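Amham Community Help
Furniture and fittings > Shared workrooms

Marks from bowls on a polished wooden tabletop

Posted by Workroom Desk, Andton
March 9, 2022

We should be grateful for advice on the care of a light wooden table in a shared workroom. The top has a glossy finish and is used throughout the day with small plastic bowls and similar items standing directly on it. Dull rings have begun to show when one looks along the surface towards the lights, although they can scarcely be seen from above. Our cleaning contractor has proposed sanding the whole top and applying a new finish in May. We have been quoted 400 pounds for this, excluding the removal of the table from the room.

Before the work is approved, we would like to know whether the rings can be treated in place, and whether bowls ought to be kept off the surface altogether. The makers of the table, Wodar, no longer supply a care leaflet for this model.

Posted by Tipoki Furniture Care

Sanding should not be considered until the nature of the marks has been established. Dull rings on a gloss finish are very often a deposit left by the base of a vessel, or a residue of cleaning product which has dried around it. Either can normally be removed. A mark within the finish itself feels perfectly smooth to the fingertip and does not alter with cleaning.

Please proceed as follows. Clear the table and wipe it with a soft cloth, well wrung out. Mix 500 ml of lukewarm water with 2 teaspoons of mild washing-up liquid, dampen a second cloth with this and work along the grain, including the area around each ring. Wipe again with plain water and dry at once. Inspect the surface from a low angle with the ceiling lights on. 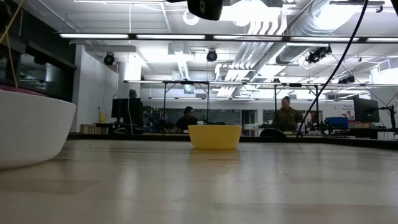 If the rings remain, a small amount of cream polish suitable for lacquered wood may be tried on a part of the table which is seldom seen. Abrasive pads and kitchen cream cleaners must not be used. They will leave a dull patch larger than the original mark, and at that stage refinishing may well become necessary.

There is no need to prohibit plastic bowls. They should be lifted when moved, not pushed across the surface, and their undersides should be wiped before they are set down. Anything hot requires a mat. We would also advise that loose cables be kept from trailing over the top, as a plug dragged across gloss will scratch it.

Posted by Andton Reading Room

We used furniture spray on ours and it was satisfactory.

Posted by Amham Premises Office

The spray mentioned above should be treated with some caution. Many such products contain silicone, which can prevent a new finish from taking properly should the table be refinished later. If any has been used already, the contractor ought to be told.

With regard to the quotation, we suggest asking whether it covers the edges as well as the top, and how long the room must remain closed while the finish hardens. Our own table could not be used for 2 days, and this had not been mentioned when the work was booked.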